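Keeping the Irkau pass road open

Sep 18, 2019

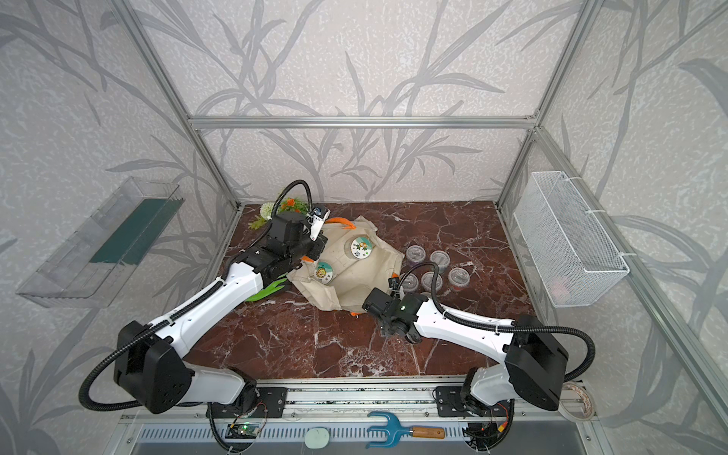

Solomiia Kuzmenko has driven the road between Folholm and Irkau for 16 winters, first in a gritting lorry and now as the supervisor of the depot on the Folholm side. She says most of what people believe about the road is wrong.

"They think it's the drop that catches people out," she says. "The drop makes them slow down. The trouble is lower down, where it looks like an ordinary road again and they put their foot on it."

The stretch she means is the last 2 miles into Irkau. It comes after the hairpins and runs beside the river, under a north-facing slope that gets no sun from November until well into the new year. Meltwater comes off the bank in the afternoon and freezes across both lanes by tea time. Her crew treats it twice a day in the season, and again at night if the forecast calls for it.

The pass itself tops out at 652 metres. That is not high by the standards of mountain roads elsewhere, and Kuzmenko is used to visitors telling her so. "I get people who've driven in the Alps. Fine. The roads there have walls and proper tunnels. Ours was a cart track to a quarry, and it's still about as wide as one in places."

There are no barriers on the upper section. The question comes up every year at the public meeting in Irkau and the answer has so far been the same. The verge is too narrow to take the posts, and the ploughs need somewhere to push the snow. Kuzmenko has some sympathy with both sides. She would like to see a barrier at Boiko corner, the tightest of the bends, and would leave the rest as it is.

"At Boiko you can't see what's coming and you can't see how far round it goes. I'd put a barrier there tomorrow. Further up, if you put one in, I've nowhere to clear to, and then the road's shut."

Hanna Polishchuk drives the school minibus over the pass and joined us at the depot for part of the conversation. She agrees about Boiko but is more worried about lorries. Since the weight limit went on the bridge at Flandham, heavy traffic has been sent the long way round, and some drivers pick the pass instead.

"They follow the satnav," she says. "The sign's there at the bottom but it's small and it's behind a tree half the year. I've had to reverse with children on board to let one through. It's a long way back to a passing place."

A count taken over one week this summer recorded 539 goods vehicles on the road. Polishchuk says it felt like more. Kuzmenko says the number matters less than when they come, and that a single lorry stuck on the hairpins in snow can keep her ploughs at the bottom for over half a day.

Both women want a larger sign at the Folholm junction, where there is still room to turn round. The council has agreed to look at it before the winter but has not given a date.

I asked what advice they would give someone driving it for the first time. Polishchuk said to go in daylight, use low gear on the way down and pull in for anyone behind. Kuzmenko told me to check whether it was open before setting out.

"The board at the junction is right," she says. "If it says closed, it's closed. We still get people driving round it, and then somebody has to go up and fetch them."

The gritters go back on standby at the start of November.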